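Last updated: November

Chapter 5
Reading a Footballer's Career

When I was twelve I kept a notebook of my favourite striker, Édgar Valderrama. I wrote down his goals, his clubs, the colour of his boots, and nothing else. I thought I knew everything about him! Years later I found that notebook in my mum's loft and realised I couldn't have told you a single thing about how he played – only how often the ball went in.

This chapter is about fixing that. We've spent four chapters on where sports writing comes from and who reads it, and now we get to the player profile, the short life story you find on club pages, fan sites and the back of match programmes. I love these things (even the bad ones) and I've written far too many of them.

We'll start with numbers, because everybody does. Take Valderrama's seasons at Huanca, where he made 141 appearances. Is that a lot? Well, it depends. How many did he start? How many were ten-minute run-outs when the game was already lost? My old editor, Giuliana Echeverri, used to ring round these bare totals in green ink and write "and?" next to them. It drove me up the wall, but I still do it to my own drafts.

Then there's the matter of position. Segundo Apaza was a full-back for his whole working life, and his goal tally looks feeble if you set it beside a forward's. Set it beside other full-backs and he starts to look rather good. You'll want to keep a pencil handy for this part, as there are tables to mark up and I'd like you to scribble in the margins.
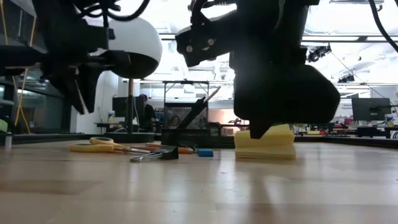

5.1 What goes in and what stays out

A profile has to stop somewhere. Readers like to know about family, hometowns and pets, and I like knowing too, but some of it isn't ours to print. My rule is fairly plain: if the player has talked about it in public, I'll think about using it. If a cousin told me at a bus stop, I won't.

Jhonatan Cusi is the player we'll come back to most often. He left school early, signed for Otel, was released, worked in a bakery and then got a second chance at Vokbridge, where he played 289 times. You can tell that story in a dozen different orders. Start with the bakery and he's a battler. Start with the release and he's a lad who was let down. Start with his debut and the bakery turns into a funny little gap in the middle. The facts haven't budged, have they? Try all three openings before you read my version in section 5.3.

We'll also look at an awkward one. Nilton Alvarado won a young player's award and then hardly played again, and most of what's been written about him treats the second half of his life as a long apology for the first. He coaches now and seems to enjoy it. I've had two goes at his profile and I'm not happy with either, so you'll get both of them, mistakes and all, at the end of the chapter.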